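Part-time folders and packers wanted, Vurninik knitwear store room

We fold sweaters and other knit items and pack them into cartons for the Lumenta and Curkero shops.
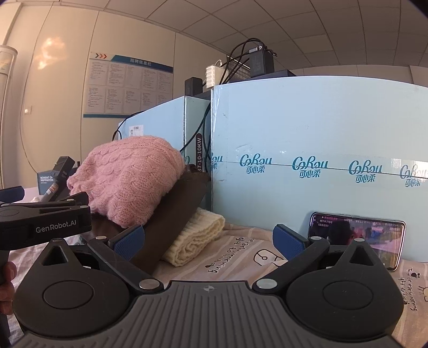
The work
Folding and rolling knits, filling cartons, writing packing slips. Chunky knits go in last - they crush easily.

Hours and place
Two shifts a week at 187 Plolholm Road, 9 a.m. start. No experience needed. You will be on your feet for most of the shift.

To apply
Write to Gisela Ojeda at the store room with the shifts you can work. Closing date: October 25, 2023.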